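4. Preparing and filling the planter

The Dakanard self-watering planter holds enough water for nearly 10 days in mild weather. Set it up where it is going to stay. Once filled, it is too heavy for one person to lift safely.

4.1 Before you start

You will need the planter body, the reservoir tray, the wick plate, the float gauge and a bag of potting mix. Garden soil packs down too tightly over the wick plate and should not be used.

1. Check that the surface is level in both directions.
2. Rinse the reservoir tray with plain water. Do not use soap.
3. Push the drain plug into the hole at the front of the tray and turn it until it stops.

CAUTION: Do not place the planter over an electrical outlet or extension cord. Water will run from the overflow slot if the tray is filled too far.

4.2 Fitting the wick plate

1. Soak the wicks in a bowl of water until they sink.
2. Thread each wick down through the plate, leaving the knot on the upper side.
3. Lower the plate into the tray. The tabs should click into the side rails.
4. Drop the float gauge into its tube. It should move up and down freely.

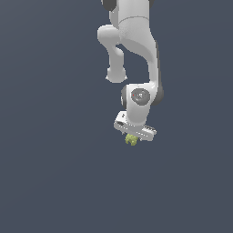

Radka Yordanov found that her wicks kept slipping back through the plate until she tied the knots a second time, and she suggests doing this before the plate goes in – it is hard to reach them afterward.

If a wick does slip through, lift the plate out by the two finger holes and thread it again. Do not pull on it from below.

4.3 Adding mix and water

1. Dampen the potting mix in a bucket. It should hold together when squeezed without dripping.
2. Press a handful of mix firmly around each wick.
3. Fill the planter to the line inside the rim. Leave the mix loose above the wicks.
4. Set the plants in and water them once from the top.
5. Pour 3000 ml of water slowly into the fill tube and check that the gauge has risen.

NOTE: The smaller Hiner model takes 800 ml at step 5. All other steps are the same.

For the first two weeks, keep watering lightly from the top as well. New roots do not reach the damp layer right away, and the gauge may hardly move during this time.

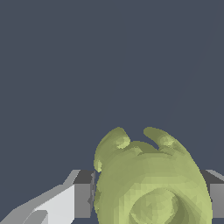 Rounded shape in pale olive green.

4.4 Looking after the reservoir

Refill when the gauge reaches the lower mark. In July and other hot months, check it every morning.

Let the tray run dry for a day between every second refill. If the mix smells sour, pull the drain plug, empty the tray and wait until the top layer is dry before filling again.

For outdoor use in winter, drain the tray fully and store the float gauge indoors. Replacement wicks are sold in packs of 4. See section 7 for part numbers.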